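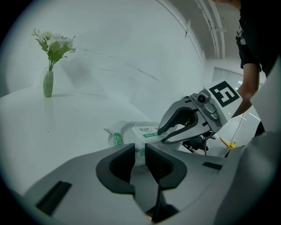
Two gray grippers, one with a small round camera on top.

Blog > Notes > Water

Hardness readings at the Tronadham house

I have logged tap water hardness since March. The kitchen line averages 136 ppm as calcium carbonate, and the garden line, which bypasses the softener, sits at about 310. The softener is a Vendberg unit set to regenerate every 1,170 gallons.

Method: a drop-count titration kit, 3 samples per reading, median recorded. Run the tap for two minutes first. Strips were dropped after the first week; they read in steps too coarse to show drift.

The average climbs late in each cycle. Lowering the setpoint should flatten it at the cost of more salt. I am at 32 pounds a month now and would accept slightly more.

Still open: whether the resin is fouled with iron. The Skellmont well report lists iron but gives no test date. I will pull a resin sample when the tank is next drained.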